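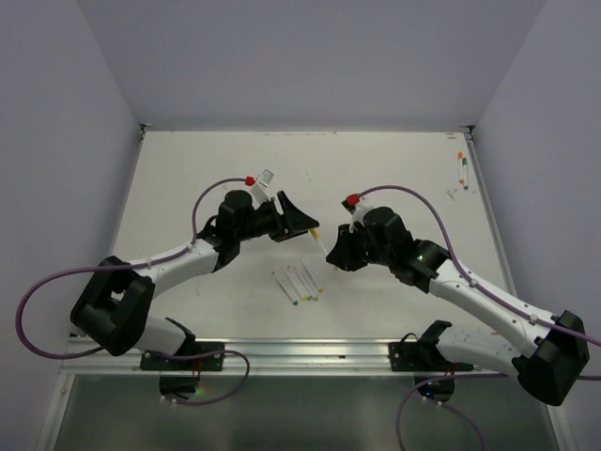
Abbas Rostami asked at the last review whether we could please explain, in one page and without adjectives, why a program that gives away pens needs a table at all. The question has been repeated to me three times since, twice by people who were not in the room, so I am taking it as the official theme of this report. I will manage the one page. The adjectives we'll see.

The Avonby pen bench exists to sort, test and bundle donated pens for the Lestberg school supply shelf. You funded the work surface, the sorting trays, the scrap paper and a quantity of rubber bands that I now understand to have been optimistic. What follows covers the period from the spring delivery to the end of November.

Where we stand

Target for the period was 1,000 working pens bundled and sent. We sent 757. I could dress that up as three quarters of the goal and then some, and I see that I just did.

The shortfall has one main cause, and it came in a very large box. The Drolura office was clearing out its supply closets and offered us everything in them that wrote. Much of it did not write. We had planned for a normal share of dead pens in any donation, the kind you find in your own kitchen drawer. The Drolura box was more of a memorial. We tested every pen anyway, because the grant says every pen gets tested, and that used up most of two months.

The other deliveries were better behaved. Dehghan sent 300 pens, still in their cartons, and they were tested and out the door before I had finished writing the thank-you note. If all donors were like this we would not need a bench, or me, so I mention it quietly.

The table

Back to the question. We used to do the sorting on a brown folding table with a pattern that somebody once thought looked like walnut. Dark pens vanished on it. Slim ones rolled off it. A good part of each afternoon went to crawling underneath, and I have the pants to show for it.

White was the one thing everybody agreed on. A pen on a plain white surface is hard to lose, and a pen lying on its own is easier to pick up than one in a heap, so we now spread them out a few at a time and leave the rest in the tray. This sounds like a small discovery. It is a small discovery. It has also cut our re-sorting to nearly nothing, and re-sorting was where the mood used to go.

The surface has picked up some faint gray scuffs. I am told these are normal wear, and I would ask that they not be raised as a line item.
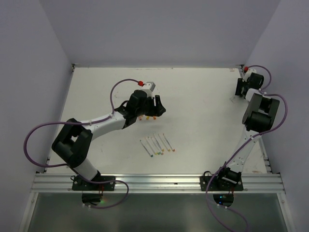 Seven slender pens on the white work surface, Avonby.

What we test for

The procedure has been trimmed since the last report. Each pen gets a line, a loop and a second line on scrap paper. If it skips on the first line it is allowed to redeem itself on the second. We dropped the step where the tester wrote a full sentence, after the scrap paper began to read like a diary and had to be shredded.

Caps remain a sore point. A pen without a cap goes in the capless tray, a cap without a pen goes in the other one, and in theory the two populations meet. We made 31 matches in the period. I had hoped for more, and I believe the caps had too.

Money

Spending is under budget on trays and over on scrap paper, for reasons given above. Rubber bands are fully stocked through what I would guess is the rest of my working life. We would like to move the unspent tray money to postage, which went up in the middle of the period without asking us. No new money is requested this time.

What comes next

The remaining Drolura pens get finished first. After that we will ask donors to scribble with each pen before boxing it, a request I have written four versions of, each less polite than the last. The second version is the one going out.

We are carrying the 1,000 target over to the next period unchanged, with the missing 243 added on top. Lestberg has asked for more black ink and less turquoise, and we have passed that along to the universe of people who give away turquoise pens.

Abbas, if this ran past one page, try a smaller font.

Last updated: November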